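Home | About | News | Programs | Events | Contact

Print this page | E-mail this page

FOR RELEASE IN OCTOBER

Dusville Public Library Opens Seed Lending Collection at Tejada Branch

DUSVILLE — The Dusville Public Library will open a seed lending collection at its Tejada Branch in October. Anyone with a library card can take home vegetable, herb and flower seeds at no charge.

The collection starts with 662 varieties. Most were donated by home gardeners in Dusville and Gitport, and the rest came from the Cistel Garden Club, which closed its own seed exchange last spring and turned its stock over to the library.

Cardholders may take up to five packets per visit. Each packet holds enough seed for a short garden row or a few large containers. Seeds don't need to be checked out at the desk. Borrowers write the variety and the date in a sign-out binder kept next to the collection.

"People have been asking us for this for a long time," said Begoña Lozano, manager of the Tejada Branch. "We get a lot of gardeners in here looking for books on tomatoes and squash. Now they can go home with the book and the seeds."

The seeds are sorted by how hard they are to save. Beans, peas, lettuce and tomatoes are marked "easy" and are recommended for people who have not saved seed before. Squash, corn and cabbage family crops are marked "advanced" because they cross with their neighbors unless they are kept apart.

Borrowers are asked to let a few plants go to seed at the end of the season and bring some back. Returned seed should be dry and clean, in a paper envelope marked with the plant name, the variety if known, the year and the street or neighborhood where it was grown. Seed from hybrid plants can't be accepted. Neither can seed that has been treated with a fungicide.

Tirta Tambunan, who kept the records for the garden club's exchange and will now do the same work for the library, said germination tests were run on the older seed over the summer. Lots that did poorly were removed.

"Onion and parsnip don't last, so we dropped nearly all of that," Tambunan said. "The beans were in very good shape — some of them have been grown in Gitport for three generations and I would hate to lose them."

The library has printed 200 copies of a seed saving booklet, in English and Spanish, to go with the collection. It covers when to harvest, how to clean wet and dry seed, and how to store it through the winter. The booklets are free while they last, and a reading copy will stay at the desk.

A free class on saving tomato and bean seed will be held at the branch at 2 p.m. on opening day. Registration is not required, but seating is limited. Children are welcome with an adult.

The collection will be open during regular branch hours. Donations of seed grown this year may be dropped off at the Tejada Branch desk at any time the building is open. The Gitport Branch will accept donations as well but will not lend seeds.

Print this page | E-mail this page

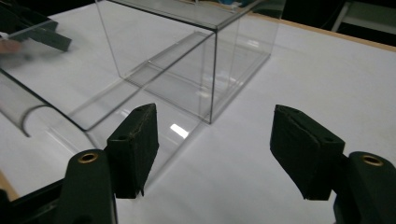 What happens if a borrower's plants fail and there is no seed to bring back?
There is no fine and no mark on the library card. The borrower can take more seeds on the next visit, up to the same limit of five packets.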